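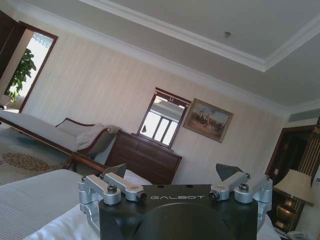
4.2 What the reuse counts can and can't show

Both chains report that guests like keeping their sheets for a second night. Morker puts a card on the pillow and changes the bed only if the card is moved to the mattress. Bodia asks at check-in. In each case the default is no change, and in each case a guest who does nothing is logged as having taken part. We are not persuaded that silence should be counted as a favour to the environment.

Of the 3,612 multi-night stays in our records, 2,051 were logged as "sheets reused". Only 501 of the stays, or almost 14 per cent, carry any mark showing that a guest made a choice. For the rest we have a blank field, which the chains read as agreement. It may be agreement. It may also be a card that slid under the bed, or a guest who never read it.
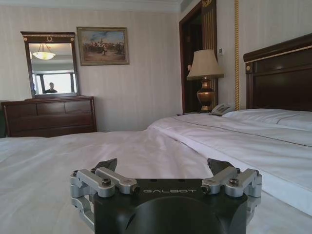

One housekeeper at the Lacson property told us the cards were a poor guide, as she often stripped a bed whatever the card said and filled in the log at the end of the shift from memory. She had not been asked about it before. Her supervisor disagreed and thought the logs were sound, but could not tell us how they were checked.

4.3 Judging a bed by its look

The Grundis protocol, used by several earlier studies, asks staff to score how disturbed a bed is before deciding whether to launder it. We have doubts about this as well. A pushed-back duvet says little about the sheet underneath, and personal items left on a bed tend to put staff off touching it at all — the bed is then scored as "left by preference". Two trained raters in the same room can reasonably give different scores, and the earlier studies report no agreement figures.

Figure 1. Hotel-style bed with a rumpled white duvet over one half, a white pillow and a black garment lying on it, and the fitted sheet showing on the other half.

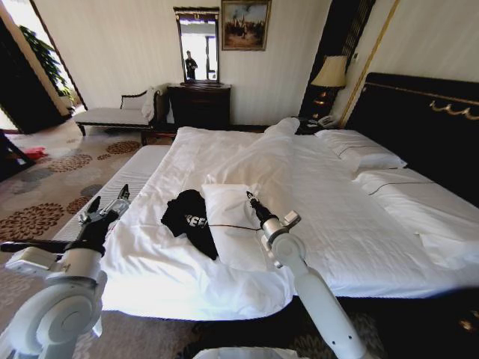

Section prepared by Maiara Xavier. Revised Feb 15, 2019.

Beds in the state of Figure 1 are hard to place on the Grundis scale. The smooth half would score low and the duvet half high, and the protocol has no rule for colouring in both boxes. We left such beds out of the main analysis and report them separately in the appendix. The August records from Bodia are also left out, as the log sheet was changed partway through the month and the old and new columns do not line up.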